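Pre-Session Check, Hand-Guided Teaching Bench
Site: Drellau
Checked by: Yamuna Salian
Date: November 9, 2018
Sheet no. 2263

1. Emergency stops. OK
Pressed and reset each one before anybody touched an arm. Raghavendra asked if we could skip this on short days and I said no, sorry! Keep the pendants on the desk side, stop button within reach of whoever isn't guiding.

2. Speed limit in teach mode. OK
Set to 4 on the Cluvness scale, same as last time. It feels slow when you're leading the arm by the wrist, but that's how I like it with new people. 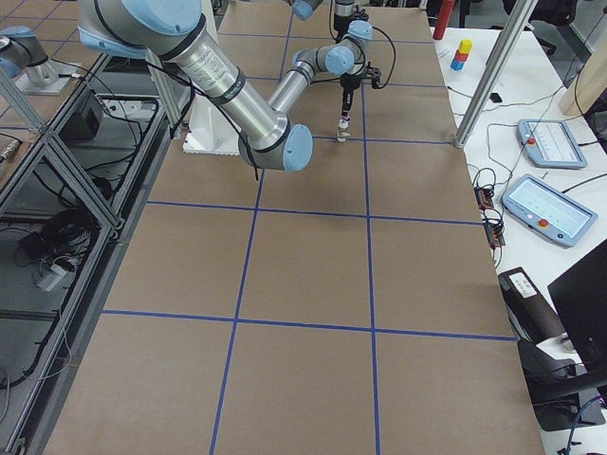
3. Hand guiding. OK, with comment
Free-drive lets go smoothly and holds when you release it. The elbow still feels a bit heavy to me on the way back up (could just be my shoulder). Raghavendra Thampi to try it and write down what he thinks.

4. Cables. WATCH
Slack is fine for reaching over the table, but please look before you swing the wrist all the way round. I'd love a couple more ties on there.

5. Remote control link. OK
Ran 21 short moves from the Lokent handset, no dropouts. If the arm lags behind your hand, stop and tell me, don't chase it!

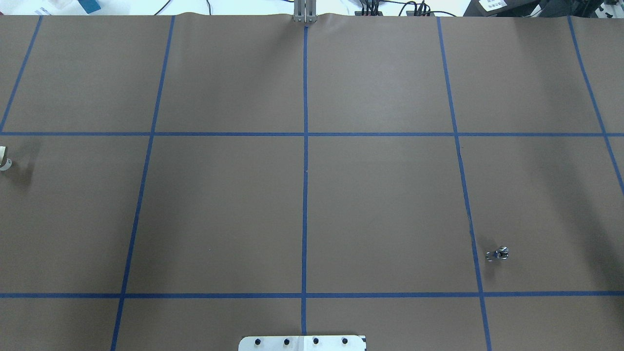 6. Work surface. FIX BEFORE RECORDING
We go by cells when we call out a pick, so everyone has to agree where the lines are. I'd like the tape pulled up and relaid wherever it wanders, and there's a strip on the right with a kink halfway along that bugs me every time I look at it. Clear the small silver piece and the white curly thing off the paper too, unless they're on your task list. The paper itself can stay.

7. People. OK
One person guides, one watches, and nobody leans in while a demo is playing back. Long sleeves rolled up, please.

8. Saving demos. OPEN
Last good one is number 265. Delacroix wants the failed tries kept as well, so don't delete anything, just mark it bad and carry on.

Items 4, 6 and 8 are still mine. Leave a note on this sheet if you get to the tape before I do.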